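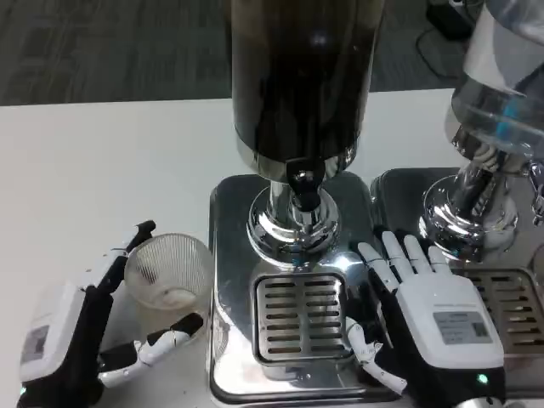 Linke Hand am Becher, rechte Hand noch frei über dem Sockel: Ausgangslage vor dem Zapfen.

Kategorie: Anleitungen > Teleoperation > Datenaufnahme

Demonstrationen am Getränkespender aufnehmen

Diese Anleitung beschreibt die Aufnahme von Demonstrationen für die Aufgabe »Becher unter den Hahn stellen und füllen«. Sie setzt voraus, dass die Teleoperation eingerichtet ist und beide Hände kalibriert sind. Die Kalibrierung steht im Grundlagenteil zu Drurnbridge, unserem Aufnahmeprogramm.

1. Aufbau

Zwei Spender nebeneinander auf den Tisch stellen, die Edelstahlsockel fast auf Stoß. Ein Behälter erhält dunkle, der andere klare Flüssigkeit. Der starke Kontrast erleichtert später die Kontrolle, ob die sprachliche Anweisung (»dunkel« oder »klar«) zur Ausführung passt. Der Becher ist durchsichtig und gerippt. Glatte Becher rutschen in unseren Fingern und gehören in einen eigenen Datensatz.

Polierte Sockel spiegeln die Finger. Wir lassen das so, solange die Beleuchtung innerhalb einer Sitzung gleich bleibt. Wird eine Lampe verstellt, beginnt eine neue Sitzung mit neuer Kennung.

2. Startstellung

Der Becher steht aufrecht links neben dem Sockel des mittleren Spenders. Position zwischen den Episoden um einige Zentimeter verändern, auch in der Tiefe. Die Kopfkamera muss Hahn, Tropfgitter und beide Hände zugleich erfassen. Dass der obere Teil der Behälter dabei aus dem Bild fällt, ist zulässig.

Die linke Hand greift: Daumen vorn tief am Becher, ein langer Finger an der Seite bis nahe an den Rand. Die Griffkraft nur so weit erhöhen, dass die Wand nicht einknickt. Die rechte Hand bleibt während des Greifens ruhig.

3. Ablauf einer Episode

Aufnahme starten, zwei Sekunden stillhalten. Becher greifen, leicht anheben, über das Tropfgitter führen und unter dem Hahn absetzen. Die linke Hand bleibt am Becher. Dann mit der rechten Hand den Hebel betätigen, bei halber Füllung schließen, Hand zurückziehen. Becher auf die Startseite zurückstellen und loslassen. Erst danach die Aufnahme beenden.

Korrekturen sind erwünscht, wenn sie zum Erfolg führen: Ein Becher, der neben dem Gitter aufsetzt und nachgeschoben wird, ist ein brauchbares Beispiel. Kippt er um, wird die Episode als Fehlschlag markiert und trotzdem gespeichert.

4. Umfang und Benennung

Für das erste Training haben wir 216 Episoden je Spender verwendet. Der gesamte Bestand unter dem Projektnamen Clilden umfasst inzwischen rund 1814 Episoden, Fehlschläge eingeschlossen. Dateinamen enthalten Sitzung, Spender und laufende Nummer. Freitext gehört in das Kommentarfeld.

5. Prüfung

Jede Episode einmal in doppelter Geschwindigkeit ansehen. Aussortiert werden Aufnahmen mit Bildausfällen, mit Zeitversatz zwischen Kamera und Gelenkdaten oder mit falscher Anweisung. Nach drei aussortierten Episoden in Folge die Sitzung abbrechen und die Zeitstempel prüfen.

Kommentare (3)

Pornthip Thepsuriya
Nehmt ihr die Gelenkwinkel als Soll- oder als Istwerte auf? Beim Hebel liegt das bei uns deutlich auseinander.

Eun-ji Sun
Beides. Trainiert wird auf Sollwerte, die Istwerte gehen als Zustand ein. Ich ergänze das in Abschnitt 4.

Pornthip Thepsuriya
Danke. Mit Istwerten als Ziel blieb der Hebel bei uns meist auf halbem Weg stehen.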